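Ununton Recipe Yield Notes

Version 3, December

What this is

A table of home recipes with the yield the recipe claims and the yield a cook got at home. Each row holds one recipe, one cook and one attempt. The notes column is free text and should be read before the numbers are used for anything.

I took this over from Mercedes Tello, who built the first two versions and was more hopeful about it than I am. Her versions reported an average "honesty score" per cookbook. I dropped the score. A cookbook with three attempts behind it got ranked next to one with 80, and people quoted the ranking anyway.

Where the rows come from

Most rows came through the Ununton sign-up form, and the rest were typed in from the old Sturkeck newsletter, where readers mailed in complaints. You can guess which way complaints lean. The source column tells you which is which, and I would not mix the two without a good reason.

Cooks picked their own recipes. They picked soups, muffins and quick breads far more than anything that takes two days, so the table says very little about yeast doughs and almost nothing about preserves.

Columns

recipe_id: a number, stable across versions
category: soup, muffin, loaf, cookie, sauce, other
claimed_yield: as printed, units included
measured_yield: as reported by the cook
unit: cup, piece, ounce or serving
source: ununton or sturkeck
notes: whatever the cook wrote

"Serving" is the weak spot. It means whatever the cookbook author wanted it to mean, and then whatever the cook ate for dinner. I kept those rows under pressure. Filter them out if you are doing math. 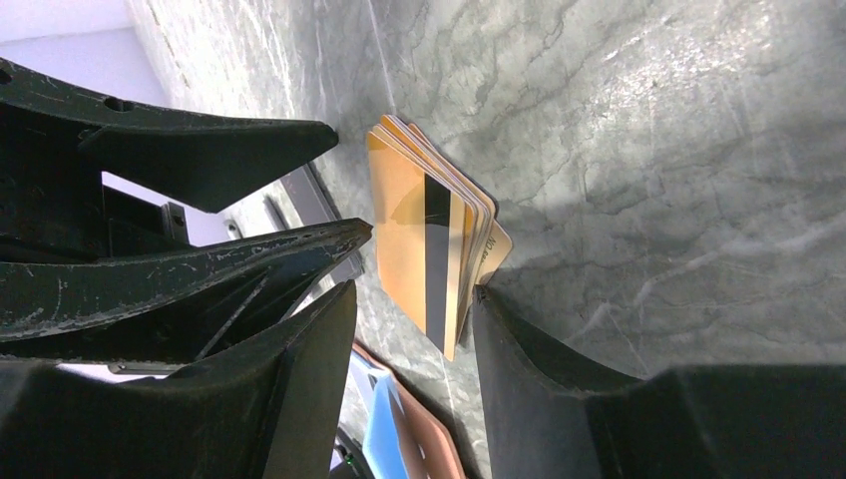 Measured yields in cups are better, though still not good. Cooks were asked to use a liquid measure for soups and sauces, and the notes show that plenty used a coffee mug. Ounces are the only unit I would defend in an argument, provided the cook weighed the food after cooking. The form did not ask when the weighing was done until version 3.

Known problems

The Chraibi muffin recipe appears 13 times under two ids. I have left both in place so old scripts still run.

Pan sizes are missing from the newsletter rows. A claimed yield for a loaf means little without one.

Five rows list a measured yield larger than the weight of everything that went in. They are marked "check" in the notes.

Please don't use this for

Ranking authors. Telling anyone that a cookbook lies. Working out calories. The Teline meal planner pulled numbers from version 2 for portion sizes, and I asked them to stop.

Changes in version 3

Removed the score. Added source. Split "baked" into muffin, loaf and cookie. Fixed the cup rows that had been entered as pints.

Corrections

Send the recipe_id and a copy of the printed yield line. I go through the mail on Friday. A correction with no printed line attached goes to the bottom of the pile.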